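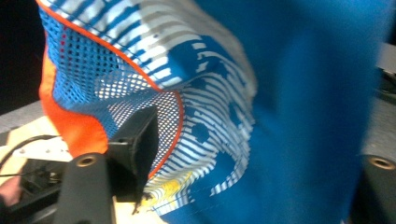 Flultthorpe workshop says laundry gripper is nearly ready

Thursday, March 8, 2018

Members of the Plasora shared workshop in Flultthorpe say their home-built laundry gripper, called Utus, will be folding shirts on its own by April. They said much the same last year.

For now Utus is a hand-held tool with two black fingers, and a person does the steering. Members use it to pinch and lift clothes while a camera records each grab. The group says it has logged 1,000 grabs and spent $130 on parts, a figure that leaves out the computer and anyone's time.

What it has not published is how many of those grabs ended with a folded garment. Asked for a success rate, the group said it was "still sorting the recordings." Mesh and slick sports fabric are said to be the hardest to hold.

Jatoi, a rival project across town, dropped its own folding machine after two years and now builds shelf sorters.

Plasora plans an open evening in April. Visitors may bring a shirt, though the workshop asks that it not be a favorite.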